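4.2 Opponent behaviour in skirmish mode

The baseline opponent supplied with the Wodetholm engine follows a fixed build order and attacks when its unit count passes a threshold. It doesn't scout. On small maps this is adequate, but on Ollarcombe, the largest map in our set, its units spend most of a match walking to a starting position that may be vacant.

I wrote two replacements. Isa keeps a coarse grid of the map and marks each cell with the last time it was seen. Gallardo uses the same grid but adds an estimate of enemy strength per cell, which decays with time. Both read only what a human player could see through the fog of war. The baseline reads the full game state, and this should be kept in mind when comparing results.

4.3 Test set-up

Matches were run without rendering, at the fastest simulation speed the engine allows. Each match was one against one, with starting positions swapped after every game. A match with no winner by the time limit was recorded as a draw. The random seed was written to the log with the version of the script so that any match could be replayed.

A total of 655 matches were completed. A further 7 stopped early with a pathfinding error and were left out of the tables. The error occurs when a transport is destroyed while a unit is boarding - it is present in the unmodified engine and I did not attempt to fix it.

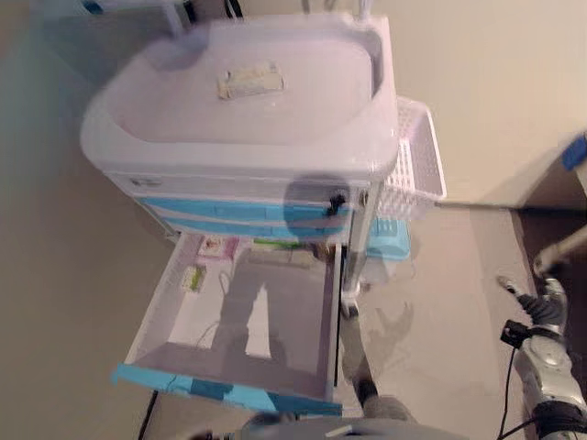
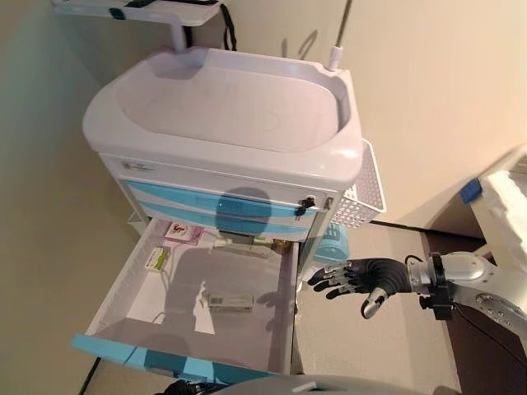 Department of Computing - Student Projects

4.4 Results

Gallardo played 256 matches against the baseline and won 161 of them. Most of the losses came on the two smallest maps, where the baseline's early attack arrives before the strength estimate holds any useful values. Raising the initial estimate for unseen cells reduced these losses but made Gallardo too cautious on Ollarcombe, where it built defences and did not expand.

Isa was weaker against the baseline on every map except Ollarcombe. Its scouting pattern is predictable: it always sends a unit to the oldest cell, and two scouts are often sent to neighbouring cells at the same moment. Reserving a cell once a scout has been assigned would remove the second problem. This was tried in April on a separate branch but was not merged in time for the main run.

4.5 Processor cost

The grid update is the most expensive step in both scripts. It was first done on every simulation tick, which made long matches unplayable with four opponents. Spreading the update over several ticks, one row at a time, brought the cost down to an acceptable level with no visible change in play. Kiros Hadgu suggested storing the decay as a timestamp and computing the value only when a cell is read. Gallardo now does this, Isa does not.

4.6 Limitations

All tests were one against one. Team games need some way of sharing the grid between allied opponents, and the script interface has no call for it at present. Naval units are ignored by both scripts - on maps with water they are built by neither side.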